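Plikero: un método de aprendizaje por demostración para vaciar lavadoras con visión en la muñeca

Wuststead, julio. El laboratorio Wieczorek ha presentado los resultados de Plikero, un método de control para la extracción de prendas textiles del interior de tambores de lavado mediante un brazo robótico con pinza y cámara de muñeca. El trabajo aborda un problema poco resuelto en manipulación de objetos deformables: la selección del punto de agarre cuando las prendas se superponen y la abertura restringe los ángulos de aproximación.

Plikero separa la tarea en dos módulos. El primero estima, a partir de la imagen de muñeca, qué pliegues admiten un cierre estable de la pinza. El segundo genera la trayectoria de entrada y salida con una restricción explícita de distancia al borde de la puerta. Ambos se entrenan con demostraciones teleoperadas, sin modelo geométrico previo de la prenda ni marcadores en la máquina.

El conjunto de entrenamiento reúne más de 60 horas de demostraciones, grabadas con 29 prendas de distinto tamaño, tejido y color. La evaluación se realizó en las instalaciones de Brerkum, con nueve prendas no incluidas en el entrenamiento. El sistema completó la extracción en el 90 % de los intentos. Se consideró fallo toda prenda caída fuera del cesto de destino, así como cualquier contacto con la puerta que activara la parada de seguridad.

Los fallos se concentraron en dos situaciones: prendas pequeñas adheridas a la pared del tambor y agarres simultáneos de dos piezas enredadas. En el segundo caso, el controlador abre la pinza, retrocede y vuelve a estimar el punto de agarre. El equipo indica que esta maniobra alarga el ciclo y que su duración todavía no es compatible con el ritmo de una lavandería industrial. 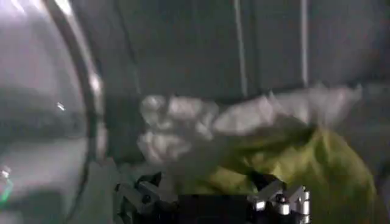
Vista desde la muñeca del robot: la pinza junto a una prenda verde amarillenta y un paño blanco arrugado.

La política se ejecuta en un ordenador local conectado al controlador del brazo. Para la siguiente fase, Wieczorek prevé incorporar sensores de fuerza en los dedos y ampliar las pruebas a secadoras de carga frontal. También se estudiará el efecto de la iluminación interior, que en los ensayos se mantuvo sin fuentes adicionales.

El informe técnico y el protocolo de evaluación pueden solicitarse a la oficina de comunicación del laboratorio Wieczorek, en Wuststead.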